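4.2 Garment preparation and surface layout
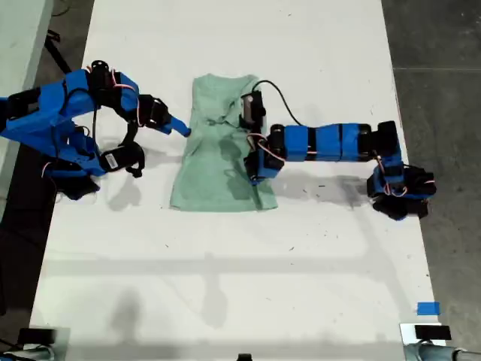 Vol. 16, Issue 3, p. 669

Figure 3. Sleeveless shirt laid out on the white table, neckline at the top and hem at the bottom.

All garments were laid out on a long white table before folding. The table was chosen over the gray benches used in our earlier work, where dark hems were hard to separate from the background. Pale items bring the opposite problem. The mint-green shirt in Figure 3 is close in tone to the table, and its outline has to be read mostly from the straps and the straight bottom edge.

The garment set contained 116 items, of which 94 were tops. Sleeveless shirts were treated as a separate class from T-shirts. With no sleeves to turn in, the first fold runs the full length of the body, and its position depends on the shoulder straps alone. Following Agarwal's layout procedure, each shirt was placed with the neckline at the top and smoothed once from the center outward. Items were not ironed or pressed. We wanted the cloth to keep the creases it would have coming out of a household laundry pile.

Two kinds of unevenness were recorded for each layout. The first is surface creasing, such as the soft folds near the upper neckline in Figure 3. The second is edge lift, where a corner or hem does not lie against the table. The lower right corner of the shirt in the figure is slightly lifted and folded, and was scored as edge lift under this rule. Creases inside the body of a garment had little effect on the finished fold. Lifted corners mattered more, as the extra layer carried through to the final stack and left one side thicker than the other.

Dark areas on the cloth, like the one across the middle and right side of the shirt, were not scored. Tone alone does not separate shadow from moisture, and the Clundlow scoring sheet has no entry for either.

Fold quality was rated on the Mishra scale by two raters working separately. A total of 600 ratings were collected. Cases where the raters differed by more than one point were passed to Brijesh Agarwal, whose score was used in the analysis. Results by garment class are given in Section 4.3.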